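I have been meaning to write something in praise of the slow bus for a long time now, and I keep putting it off, which I suppose is in the spirit of the thing.

# In Defense of the Long Way Around

The bus I ride most is the 43. It leaves from the stop by the old Usell furniture store, wanders out past the reservoir, doubles back for reasons that must have made sense to somebody decades ago, and finally lets me off at the bottom of Gavon Hill, where I work. By car the trip takes a quarter of an hour. On the 43 it takes fifty minutes on a good morning, and there are fewer good mornings than the timetable would like you to believe. I have had a driver's license my entire adult life. We even have a car, and it starts. I take the bus anyway, and people ask me about it in the gentle voice they use for somebody who has joined a strange church.

So let me try to explain myself, and if I ramble, well, I have had plenty of practice at taking the scenic route.

When I first moved to Dodum I drove everywhere, the same as everyone else on my street. I drove to work, I drove to the grocery store, and I am ashamed to say that I drove to the mailbox at the end of the road more than once in the winter. I knew the town as a set of parking lots with some roads in between. Then the transmission went, the repair was going to take weeks, and I bought a book of bus tickets with very bad grace. I remember sitting on that first ride with my bag clutched in my lap, looking at my watch every two minutes and thinking about everything I could be doing.

By the second week I had stopped looking at my watch so much. By the third I had noticed that there was a creek running behind the hardware store. I had lived here four years and had bought I don't know how many boxes of screws at that store, and I'd had no idea! You sit higher up on a bus, that's part of it, and you aren't the one watching the brake lights. Your eyes are free to go wherever they like. Mine went over fences and into side yards, and I found out that half the town grows tomatoes and the other half seems to be restoring a boat.

The car came back from the shop and I went on riding. I told my wife I wanted to use up the tickets. Then I bought another book of them, and that excuse was finished.

I want to be careful here. It's easy for a person with a choice to get dreamy about the bus, and plenty of the people who sit near me in the morning don't have one. If the 43 is late, I get a raised eyebrow. The woman who gets on at the clinic loses pay. I've stood at that stop in sleet when the bus simply didn't come, with no sign and no word from anybody, and I can tell you I wasn't having rich thoughts about the passage of time. I was cold and I was mad. A slow bus and a bad bus are two different animals, and I would never want anything I say about the first one to be used as an excuse for the second. Run it on time, heat it, clean it, put a roof over the stop. After all that, I would still be happy for it to wander.

What I like about the wandering is that it takes in the whole town. The fast route everyone keeps proposing would go straight up the parkway and serve nobody but people like me, who are going from a house to a desk. The 43 swings by the senior apartments, the high school, the clinic, the big laundromat on Mahrous Street and the community garden. Each one of those bends costs me a few minutes. I used to think of those as minutes taken away from me. It took me a good long while, longer than I'd like to admit, to see that each bend was put there for a person, and that on any given day that person might be me. When I hurt my knee two summers ago I got off at the clinic twice a week, and I did not think that stop was a waste of anybody's morning.

Then there's the company. I don't mean that we all talk, because mostly we don't, and I am grateful for it. I'm not at my best before eight. But there is a kind of knowing that builds up between people who sit near each other without a word for months on end. I know who gets carsick facing backward. I know which of the high school kids is learning the trombone, God help the family. If one of us is gone for a week there's a little lift of the chin when they come back, and that's the whole conversation, and it's a pretty good one. I've been to dinner parties with less in them.

My sister, who lives in a much bigger city and is always in a hurry there, says I'm just describing boredom and putting a nice hat on it. She may be right. I do get bored on the bus. I'd say I'm bored for a solid third of the ride. But I've come around to thinking that boredom is something like hunger, in that a little of it before a meal does you good. I have more ideas in that dull stretch along the reservoir than I do in a whole afternoon at my desk. They're mostly small ideas. What to do about the gutters. Why my father always sang the same half of the same song. Whether I owe an old friend an apology, and how I might word it, and then, by the time we get to the garden, the decision to go ahead and call.

I do try not to use my phone. I'm not strict about it, and I've watched my share of ball games with the sound off. But if I take it out at the first stop, I know I'll get off at the last one feeling as if I hadn't been anywhere, and then I might as well have driven.

I keep a notebook instead, a cheap one, and over the years I've filled six of them. They aren't a diary exactly. Some of it is weather, some of it is things overheard, and a fair amount is grocery lists. I went back through them this past winter, when I had a cold and was feeling sorry for myself, and one entry made me want to sit down and write all this. I've copied it out below pretty much as it stands, with the spelling fixed.
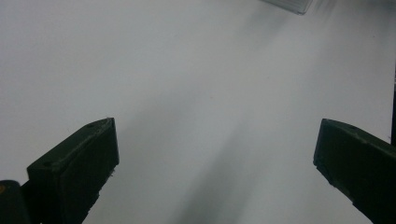
*Dodum, January*

Seven-thirty and barely light. Fog on the reservoir so thick that the driver is going at a walk, and nobody minds, or nobody says so. There's an old fellow across the aisle with a cake box on his knees, holding it level with both hands. Every time we come to a turn he leans the opposite way to keep it steady, and I caught myself leaning with him. By the time we got to Mahrous Street there were at least three of us doing it. He got off at the senior apartments. The driver put the step down for him without being asked and waited until he was all the way inside the door before pulling out. Must have been a couple of minutes. I was late to work and I can't say I'm sorry.

Reading that over, I notice I never wrote down what I was late for. There must have been a meeting. It probably seemed important at the time, and I probably hurried up the hill with my coat open, rehearsing what I'd say. I have no memory of it at all. The cake box I could draw for you.

There is talk again of straightening the route. It comes up every few years, and I went to the public meeting about it last spring, where the plan was to cut the garden and the laundromat and get the trip down to half an hour. The people proposing it were perfectly nice and they had good charts. But a lady of 78 stood up – she told us her age twice, and she was proud of it – and said that she did her wash on Mahrous Street because that was where her friends did theirs, and would one of the young men with the charts be carrying her basket from the parkway? They said they would look at it again. I believe they are still looking.

I hope they take their time. And if you're ever out our way with a morning to spare, I'd recommend getting on at the Usell stop and riding clear to the end and back. Sit on the left going out, for the water. Bring a sandwich, because the turnaround at Gavon Hill can run long if the driver wants his coffee, and there's no place up there to buy one.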